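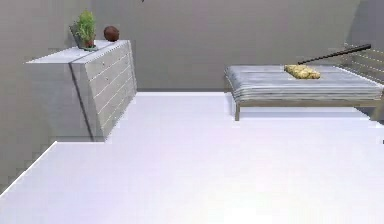

Bedroom mock-up, grey dresser on the left, low bed on the right.

Food & Travel Notes | 2 min read

Quick one this month, bag's still half packed. Four days in Zarham and I ate smoked fish for three of them. No regrets. The covered market opens at 8 and the good stalls are picked over well before lunch so go early, go hungry.

Best thing by miles: the plum dumplings at Pestska, second aisle, past the cheese. Buttery crumbs, sour cream, a bit of cinnamon. Cash only. Lech Zawadzka put me on to these years ago and I never listned. Sorry Lech.

Also came home with 400g of dried mushrooms and a jar of pickled beetroot that leaked on my good jumper. The mushrooms went in a barley soup with 300g of carrots, some dill, loads of pepper. Soak them overnight, keep the water. Tin-yau Wu reckons a spoon of soy at the end and he's right.

Rye bread from Sjöberg if you can get it. Sells out. Freezes fine, slice it first.

Next supper is at Fistolthorpe in June, same place as before, bring a dish that travels well. Reply to this email if your coming and say if you dont eat fish. Soup recipe in full next time, need to write it down properly.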